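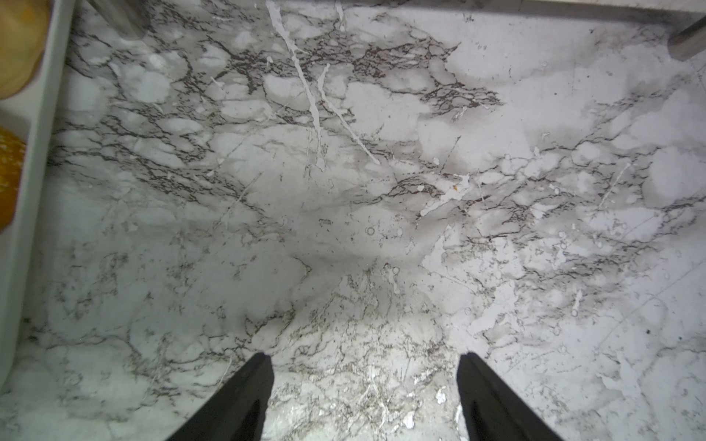
Vuelvo de la jornada de puertas abiertas de Plitotik, en Clulton, y escribo esto en el tren antes de que se me olvide todo. Tarde entera de pie, café malo, muy contenta. Yo iba por la charla de calibración y acabé pegada a la mesa de manipulación, la del brazo con pinza de dos dedos. Negros, mates, anchos. Y debajo una superficie con dibujo de mármol, llena de vetas oscuras, que a mí me pareció una faena para la visión: tanta veta fina, tanta mancha gris, brillos blancos justo entre los dedos. Le pregunté a Kourosh Talebi, que llevaba la demo, y me dijo que la habían elegido a propósito. Sobre fondo liso el detector va sobrado y no aprenden nada.

Tiene sentido, supongo. En mi curro seguimos con la mesa verde mate de siempre y luego en planta todo falla y nos echamos las manos a la cabeza.

## Cosas que apunté

- El software de agarre se llama Irnoron. Versión 3, la 2 la retiraron en marzo (no pregunté por qué, tendría que haber preguntado).
- 3.751 intentos de agarre grabados en esa misma mesa. Quieren doblarlos antes del verano.
- La cámara va en la muñeca. Ven los dedos siempre abajo, y el resto según se mueva el brazo. Dicen que con eso les basta para las piezas pequeñas, yo no lo tengo tan claro.
- Bandeja a un lado, siempre. El modelo se lía si la cambian de lado, esto me lo contó Kourosh bajito.

Luego la charla de Derek Ackroyd, 43 minutos, se me hizo corta. Mucho sobre manos que tapan lo que van a coger, poco sobre tiempos de ciclo, que es lo que me iban a preguntar mañana en la oficina. En fin. La parte buena: enseñó fallos. Bastantes. Agarres vacios, objetos empujados hasta el borde, un brazo parado pensándoselo. Ojalá más gente hiciera eso.

Lo de Akbari me lo perdí, estaba la sala llena y no cabía ni mi mochila. Si alguien estuvo y tomó notas que me escriba porfa, me interesa sobre todo lo de la calibración en caliente.

Pendiente: pedir las diapositivas, mirar cuánto cuesta la pinza, y comprar un vinilo con vetas para nuestra mesa. Lo del vinilo lo hago esta semana sí o si.

Me bajo en la próxima.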